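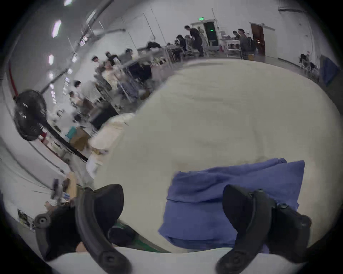 Blue cloth on a white comforter.

Washing and Storing Bedding Between Guests

Prullaro Guest House Handbook, Housekeeping Section
Prepared by Thư Mạc. Revised May 23, 2020.

These steps apply to all rooms in the Cao and Plallier buildings. Staff should read them in full before the first shift.

1. Strip the bed from the foot end. Shake each piece over the mattress and check for items left by the guest. Place found items in a marked envelope and hand them to the front desk.

2. Sort by weight and color. Sheets and pillowcases may be washed together. Comforters are washed alone.
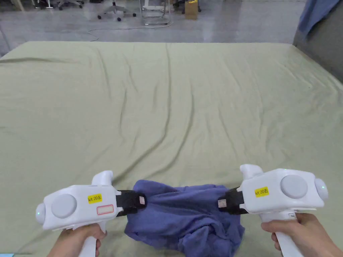

3. Treat stains before washing. Apply cold water first, then a small amount of liquid soap, and leave for 8 minutes. Bleach is not to be used on colored fabric.

4. Load the machine no more than three-quarters full. Use 200 milliliters of detergent for a full load of sheets. Set the spin speed to 800 for comforters.

5. Dry on medium heat. Comforters should be taken out once during the cycle, turned over and returned to the dryer.
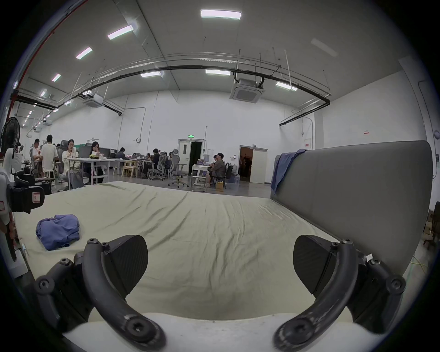
6. Fold while warm. Fitted sheets are folded with the corners tucked into one another, then in thirds. Stack each set inside its own pillowcase and write the bed size on the tag.

7. Store sets on the upper shelves of the linen room. Winter bedding is brought down in December.

Torn or permanently stained pieces go in the repair bin and are entered in the Flullov log before the end of the shift.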